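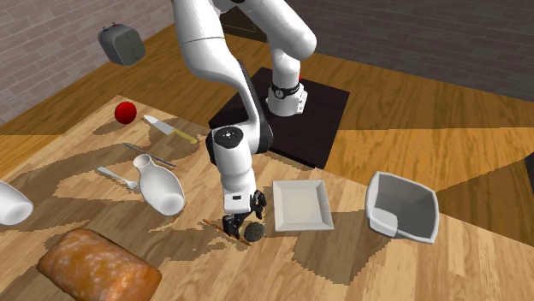

A pale timber top with a plank floor and brick behind.

How to refinish a pale timber table without turning it orange
Khanyisile Moodley
Updated Thu 14 September

Every tin in the finishing aisle says "natural". I have stopped believing the word. Put most of these products on a light timber and you get honey at best, and a sort of baked-bean colour by the following summer. If you like that, good, you can skip most of this page and buy whatever is on special.

The method below is for a solid timber table that has gone grey, sticky or patchy and that you'd like to keep light. It won't suit veneer unless you are very gentle, and it won't suit anything old and valuable, which should go to someone who restores furniture for a living.

Work out what's on it already

Most guides tell you to start sanding. I'd hold off. Put a few drops of water on the top and leave them for 10 minutes. If they sit up in beads, there's still a sealed finish there and you'll have to take it off. If they soak in and leave a dark mark, you have bare wood or a tired oil, and the job is a lot smaller.

Then rub a hidden spot underneath with a rag and a little metho. A finish that goes tacky is probably shellac. One that ignores you is more likely a polyurethane. I say probably because people have been putting odd things on tables for a long time, and my own kitchen table had floor wax over varnish over something I never did identify.

What you need

Sandpaper in 120, 180 and 240 grit
A cork block, or an orbital sander if you own one
A vacuum with a brush head
Lint-free rags
A dust mask that fits
A water-based matt finish, or a hardwax oil with white pigment in it
A scrap of the same timber, or the underside of the table

You don't need a tack cloth. You don't need a "timber preparation spray" either. I bought one, made by Vemura, and as far as I could tell it smelled of lemons and wet the wood.

Sanding

Begin at 120 and go with the grain. If you have an old varnish to get through, it will clog the paper, so change sheets more often than feels fair. Keep the sander moving and flat. Leaning on one edge to chase a stain is how you get a dip, and you'll see that dip every morning when the sun comes in low.

Vacuum, go over it again with 180, vacuum again, then finish at 240. Some people carry on to very fine grits. I can't see the point on a table that will have cereal bowls dragged across it, and a surface polished that smooth can stop an oil from soaking in properly.

Ring marks from cups often come out. Black marks often don't. They are usually from iron and water getting into the timber together, and oxalic acid will lighten them if you follow the packet, wear gloves and rinse well. I have had it work beautifully on one stain and do nothing to the one beside it.

Raise the grain first

This step I was prepared to hate. Wipe the bare top with a damp cloth, let it dry fully, and feel it. It will have gone furry. Knock that back lightly with the 240. If you skip it, the first coat of a water-based finish does the same thing and you end up sanding your finish instead of your wood.

Test, and leave the test alone

Do a patch of each product you're considering and wait 4 days. Wet samples lie, and so do the little stained blocks in the shop. When I did mine, the Riko clear oil looked lovely on the first evening and noticeably yellow by the end of the wait. The Ivero white oil looked chalky going on, then settled down to almost nothing. Pierina Fontana, who taught the night class where I learned this, prefers the yellow. We have agreed to differ.

Putting it on

For a water-based finish, use a good synthetic brush and thin coats, long strokes, end to end. Don't go back over a bit that has started to dry. Sand lightly with a worn piece of 240 between coats. I do three coats on top and one underneath.

For a hardwax oil, use much less than you think. Rub it in, wait as long as the tin says, then wipe off all the extra. If it's still sticky the next day, you left too much on.

Lay oily rags out flat outside until they are stiff, or drop them in a bucket of water. Please don't scrunch them up and leave them in the shed. They can heat up and catch fire by themselves, and this is one warning on the tin that I take at its word.

How long it lasts

The tins promise years. With kids, hot plates and a dog, I'd plan on touching up an oiled top each January and leaving a water-based one until it looks worn. "Heatproof" should be read as "use a trivet".

Clean it with a damp cloth and a drop of dish soap. Skip spray polish altogether, as silicone left in the wood can ruin the next coat, and you'll be back at the sanding stage wondering why the finish is pulling away in little craters.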